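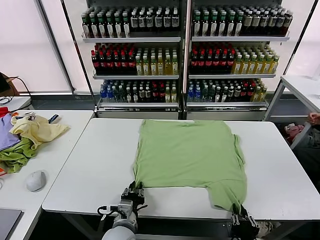 A light green T-shirt laid out on a white table.

The owner of Skerudero, a small clothing repair and resale shop, says most people bring in their old T-shirts too late. By the time a shirt reaches the counter, the hole under the arm has been stretched by a dozen more washes and the cloth around it is too thin to hold a stitch.

"A hole you can cover with a pencil eraser takes me five minutes," she says. "Leave it until June and I have to patch it, and you will see the patch."

She opened the shop after 21 years in a garment factory, where she sewed collars and later checked finished goods. The factory closed and she had a sewing machine at home, so she began taking in hems for neighbors. The repair work now pays the rent. The resale rack came later, when customers started leaving clothes behind and telling her to keep them.

We talked on 04/03/2025 in the back of the shop, where she does the sorting. Everything that comes in for resale goes into one of 4 bins: sell, mend, cut up, and send on. Cotton knits make up the largest share. She says they are also the hardest to judge.

"A woven shirt tells you what is wrong with it. A T-shirt can look fine and be finished. You have to pull it a little, across and then down, and see if it comes back."

If it does not come back, it goes to the cutting bin. She sells bundles of cotton rags to a print shop and a bicycle repair place called Runer. They want plain cotton with no buttons, no zippers and no thick seams. She cuts off the collar and the hems herself and keeps the hems for tying up tomato plants.

Asked what ruins a T-shirt fastest, she does not mention washing. She blames the dryer.

"People wash too hot as well, but the dryer is worse. Look at the lint. That was your shirt."

Her own advice is to wash cool, inside out, and dry flat or over a rail. She is against hanging wet knits by the shoulders. The weight of the water pulls the body long and leaves two points where the hanger was. She does not use fabric softener, and she thinks most people put in twice the detergent they need.

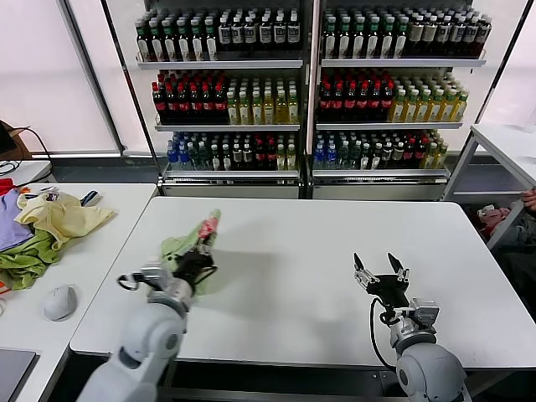

Light green cloth bunched up over the table.

Prices have been harder to settle. She used to charge by the hour, and customers did not like guessing what the bill would be. Now there is a list taped beside the register. A small hole in a knit is 5 dollars. Replacing a neckband is 32, and she admits that few people pay it for a shirt that cost less than that new.

"The ones who pay it have a reason. A race they ran, a band, somebody who died. I don't ask."

She buys her thread from a supplier called Sezer and has tried cheaper brands, which snapped in the machine. Needles matter more than people think, she says. A sharp needle cuts the loops in a knit, and the small holes along a home-sewn hem often come from that. A ballpoint needle pushes the loops aside. She changes hers after every full day of work.

The fourth bin, the one for sending on, goes to Cavimel, a sorting warehouse on the far side of town. She is less sure about that part. She was told that the wearable pieces go to thrift stores and the rest is shredded for stuffing, but she has not been to see it.

"I would like to go – I keep saying that. What I can do is keep the bin small."

She plans to start an evening mending class when she finds a second machine at a fair price. People would bring one item each and take it home fixed, or at least started. She already knows what the first lesson will be, and it does not involve the machine. She wants them to learn how to thread a needle and tie off so the knot stays put.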